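Speaker notes: Getting a level top, and keeping it
Talk for the Murneo home bakers' evening, 22 November 2019

Opening. Thank the hosts. Say that tonight is plain sponges only, no fruit cake and nothing with a water bath. Ask people to hold questions on gluten-free until the end.

Why cakes dome. The outside of the tin heats first, so the edge sets early. The middle is still liquid and carries on rising. By the time it sets it has nowhere to go but up. A hot oven makes it worse, and so does a dark tin.

Show the two Victoria sponges side by side. Same recipe, same tins. One baked at 180, one at 160 for longer. Pass the slices round on the paper plates and let people look before they eat them.
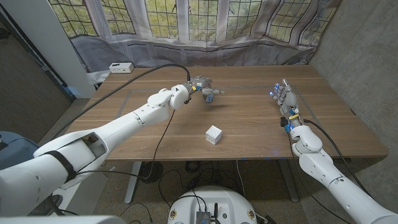 Baking strips. You can buy them or make them from an old towel. Cut it to the depth of the tin, soak it, squeeze it until it stops dripping and pin it round the outside. Pin it well clear of the oven element. Re-soak between batches. Mine have done 70 cakes and are brown and ugly but still work.

Filling the tin. Weigh the batter. For a standard two-layer sponge I get 498 grams in each tin, and I write that on the recipe card so I don't have to work it out again. Push the batter slightly up the sides with the back of a spoon, leaving a shallow dip in the centre. Don't bang the tin on the counter for a whisked sponge, you will lose the air.

Mention oven thermometers. My old oven ran 40 degrees hot on the top shelf and I blamed the recipes for years.

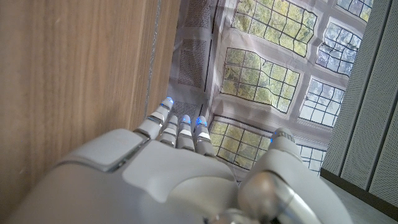

Cooling. Leave the cake in the tin for 5 minutes, then turn it out on to a rack lined with baking paper. Turn it upside down while it is still warm. A small dome will often settle under its own weight. A large one won't, and the cake may crack, so trim that one when it is cold.

Trimming. Wrap the layers and chill them overnight if you can. A cold cake cuts cleanly and a fresh one tears. Use a long serrated knife. Score a line right round the side first, then follow the line, turning the cake and keeping the knife still. Demonstrate on the spare layer. Keep the offcuts for trifle, or for cake pops if there are children about.

(If time is short, skip the wire cutter. Sointu Kettunen likes hers and is happy to show it at the break. I find the wire drags on anything with chocolate chips in.)

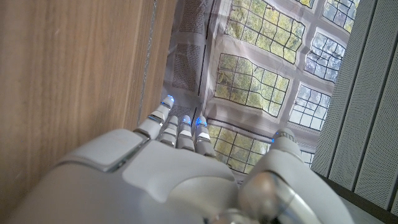 Stacking. Bottom layer goes down cut side up. Top layer goes on cut side down, so the flat base becomes the top of the cake and you have a sharp edge to ice against. Pipe a ring of buttercream round the edge before adding jam or it will creep out at the sides. Check with your eye at table height, from two directions. Nudge it straight now, before the crumb coat goes on.

Crumb coat thin, chill until firm to the touch, then the final coat.

Questions. Likely ones: fan ovens (drop the temperature by 20), loose-bottomed tins with wet strips (fine, if the strip is well squeezed), freezing layers (yes, double wrapped).

Handouts are in the blue folder. Next talk is in April, on meringue.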